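About us

Lurkari arranges business loans and asset finance for small firms across the UK. We are a broker, so the money comes from a lender and our job is to find the right one, get the paperwork in order and see the application through.

Satish Grewal started the company after 10 years in commercial lending at a high street bank. He had seen too many sound businesses turned down for want of a proper cash flow forecast.

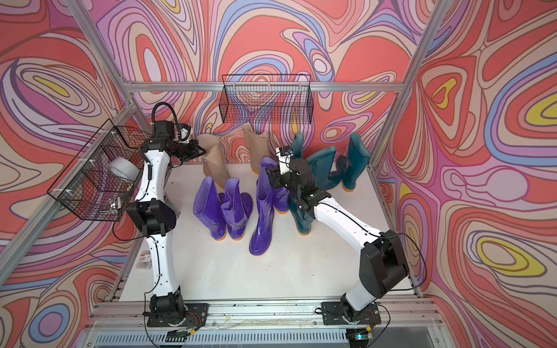

There are eight of us now, all based at our office in Pletholm. Each client has one adviser from first call to drawdown, and you will be given their direct number.

What we arrange

Hire purchase and leasing for equipment and vehicles
Invoice finance
Unsecured loans for working capital
Commercial mortgages, through our sister firm Quintero 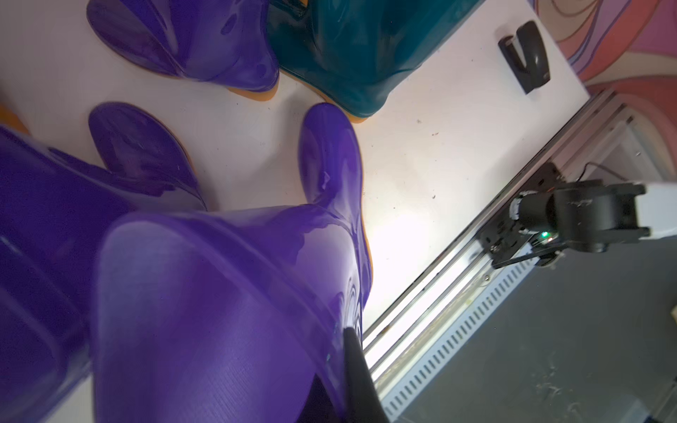
Most of our clients are owner-managed companies that have been trading for at least six months. We can look at newer businesses if the directors are able to give a personal guarantee.

How we are paid

The lender pays us commission when a loan completes. On loans below £1000 we do not act. If we need to charge you a fee as well, we will tell you the amount in writing before you sign anything.

Our office is open on weekdays and closed on bank holidays. Please have your last set of accounts to hand when you ring.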